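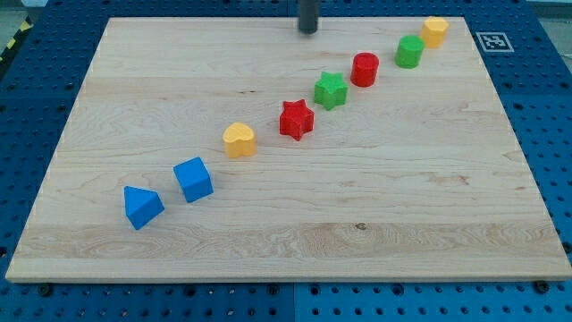 I have become a complete bore about toy libraries, and I would like to make a bore of you too.

Ours is on Idahosa Road, in two rooms behind the old chemist. You join, you borrow, you bring it back after three weeks, exactly as you would with a book. Last December there were 2,361 loans in the month, which for a town our size is a lot of wooden trains going home on the bus. My daughter is four and has had a pirate ship, a till, a marble run (twice) and a dreadful drum, and the only one of those we ever bought was the marble run, after the second go, when it was plain she wasn't going to get tired of it.

What I love most is how it changes the choosing. In a shop I dither and read the box and think about the money. At the library she picks, and she picks things I would have walked straight past! She once spent a whole Saturday on a set of plain shapes with no lights, no noises and no story. She made them a school. Then a queue for the dentist. I had been about to steer her towards something with batteries. 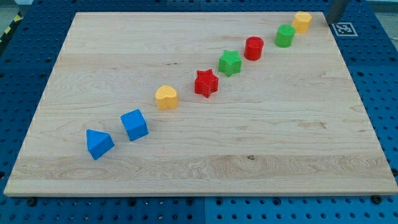
Ngozi Shehu, who runs the Saturday desk, told me that the plainest toys go out the most and come back in the best state. I can believe it. There isn't much on a block to snap off, and a child of two and a child of six can both get an afternoon out of one.

People do worry about germs and missing pieces, and fair enough. Everything is washed between loans, and each set has a card in the bag saying what should be in it. We lost a giraffe in the spring. I owned up, paid a small fine and found it in a wellington boot in June — they gave me the money back, and my daughter got to put him in his bag herself.

The other worry, which I hear mostly from grandparents, is that children need things of their own. Of course they do. Mine has a shelf full, and a rabbit nobody else may touch. But she also knows that some lovely things are shared, and she hands them back with far less fuss than I make over a library novel I haven't finished.

The council is deciding this winter whether to renew the lease. Membership is 32 pounds a year, less than we used to spend on one birthday. If you have small children, or grandchildren who come to stay, go in on a Saturday morning and let them choose. We'll be there, returning the drum.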